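Buying grippers for a shoe line: Benvinda Serrano on where the money goes

20th February

Benvinda Serrano has an hour before her next call and spends the first ten minutes of it looking for a spreadsheet. She plans equipment for Drastside, a footwear refurbishing shop, and the spreadsheet is next year's request. Due Monday. Not finished.

"Everyone wants to talk about the arm," she says. "The arm is the easy line. You get three quotes, you pick one, done. It's the stuff on the end of the arm that eats you."

By the stuff on the end she means fingers, pads, screws, mounts. First time round she put pads under "misc" and gave them 226 dollars for the year. Gone by the second week of February. This year pads have a line of their own, 1381 dollars, and she expects a fight over it.

Why so much? Shoes, she says. Leather dress shoes in particular. Slick upper, stiff sole, and a welt with an edge on it. "Foam grips great on leather. Then you close on the welt all day and the foam goes. You want soft for the upper and tough for the sole and you're buying one pad."

She looked at two suppliers. Lolletti sells a finger with the pad molded on, so when the pad is worn you replace the finger. Kodar sells pads by themselves, fixed with a screw. Serrano went with Kodar, and would again, though she was annoyed by the minimum order. 177 pads. "I didnt want 177 pads. I have a drawer of them now. Fine. We'll use them."

Had she budgeted for the time it takes to swap them? Long pause. No. That's the other new line. Somebody has to stop, unscrew, clean off the old glue, put the new one on, and check the grip still closes where it should. She'd been treating that as free.

On the arm itself she is less worried. The one on the list is from Navarrete, middle of the range, and she turned down the bigger model. "We're picking up a shoe. It's a shoe." What she won't give up is the handheld gripper the staff use to record grasps. It takes the same fingers as the arm, so wear shows up there first and she can guess what teh arm will need. Cheap forecast, as she puts it.

Advice for a shop doing this for the first time? Ask for the price of the worn part before the price of the machine. Get lead times in writing. Run your ugliest product in the demo, the one with laces and zippers, and keep the clean one in the box.

And hold some money back. How much she wouldn't say. "More than I did." Then the phone rang, and it was the Kodar rep.

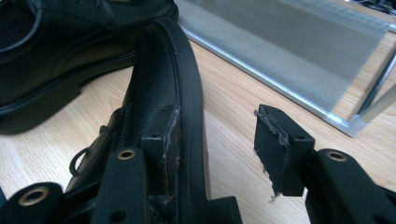 Marisol wrote in to say her shop went the other way and bought molded fingers. The parts bill is higher, she says, but a swap takes no glue and no scraping, and on their numbers it comes out even. She would want to see the labor line before calling it for Kodar.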